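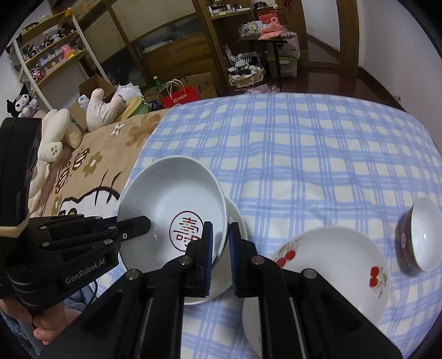 The code for the downstairs door was 3535 and it took me three tries because my gloves were on. Quang Từ came down in the end and let me in. He was younger than he had sounded on the phone, and he was in his socks.

"You're from Hasari," he said.

I said I was. I had been with Hasari for seven weeks. Before that I had inspected elevators in Hesgate, and I still looked at the certificate in his elevator on the way up. It had expired in May. I didn't say anything about it.

The visit was supposed to take an hour. Hasari paid people in Veltdale to do housework with the grippers, at home, and before the contract was renewed someone had to go and watch each of them work. I had a form. The form had a box for lighting and a box for floor space and a larger box at the bottom marked Other.

His grandmother was sitting in the kitchen with the door open. Everyone called her Mrs. Huỳnh, he told me, even him, even on her birthday. She looked at my shoes until I took them off.

"She thinks you've come to take the job away," he said.

"I've come to watch."

"I told her that."

He had the cloth laid out on the floor already, the plaid one, with the dishes on it. He sat down on the floor, picked up a gripper in each hand and worked them open and shut a few times, the way a barber does with scissors. Then he asked me what I wanted to see.

I said whatever he usually did.

"Usually it's stacking. I can do sorting. I can do folding, but I'm worse at folding."

"Stacking is fine."

He took hold of a bowl by the rim with one hand and steadied it with the other. He tipped it, looked into it, and set it down inside a bigger one. It made hardly any noise. He did the next one. He was slow, much slower than I would have been with my fingers, and after a few minutes I noticed I was leaning forward. When the stack was finished he took it apart again and put every dish back on the cloth in a new place.

"How many times do you do that?" I asked.

"Yesterday, 372."

"Does it bother you?"

He thought about it. "The first week it did. Then I started thinking about who's going to get it. Some machine that's never seen a bowl. It's going to learn bowls from me." He picked one up again. "So I try not to be sloppy."

I wrote *careful* in the box marked Other, and then I couldn't think what else went there.

Mrs. Huỳnh came in. She watched him over my shoulder and said something to him in Vietnamese. He answered without turning around. She said it again, louder.

"She says that isn't how you pick up a bowl," he told me. "She says you put your thumb under the foot. I told her these don't have thumbs."

She came around me and lowered herself onto the cloth, which took a while, and held out both hands. He looked at me. The form had nothing on it about relatives. I said I didn't mind.

He showed her how to squeeze. She dropped the first bowl from low down and it rolled over on its side, and she let it lie there. The second one she pinched by the rim, frowned, let go, and slid one finger in under the base. She lifted it straight up. It stayed level the whole way. She carried it across the cloth and put it down in the big plate with the cherries on it, and then she looked at me for the first time since my shoes.

"Again," Quang said.

She did it 11 times. I know because he counted out loud, in English, for my benefit I think. On the last one she turned the bowl to face the way she wanted it.

"That's better than how I do it," he said. He sounded a little put out.

I had stopped filling in the form by then. There was a space for the worker's name, and I had written his in ink before I left the office. I asked him whether she would want to do it for pay. He asked her. They talked for a long time, and I looked at the toys on the blanket, and the snow starting outside.

"She wants to know if the machine will be polite," he said.

"Polite how?"

"If it'll wait for people to finish eating before it takes the bowl."

I said I didn't know. I said it was a good question and I would ask, and he told her that, and she nodded and held the grippers out for me to take. They were heavier than I expected. I tried for the nearest bowl and missed it.

"Thumb under," said Mrs. Huỳnh, in English.

I was there until dark. On the form I wrote the date, 21st December, and under Other I wrote her name, and what she had asked. Then I went down by the stairs.

3 comments

pelham_road
The stairs!! I had forgotten about the elevator by the end and had to scroll back up.

Dorrit K.
My mother has 24 rice bowls and would say the same thing about the thumb. I liked this one more than the lighthouse story. Does she get the job?

mossback
Would have liked to know what Hasari said to the question. Small thing, but would he really do 372 in a day at that speed? Enjoyed it anyway.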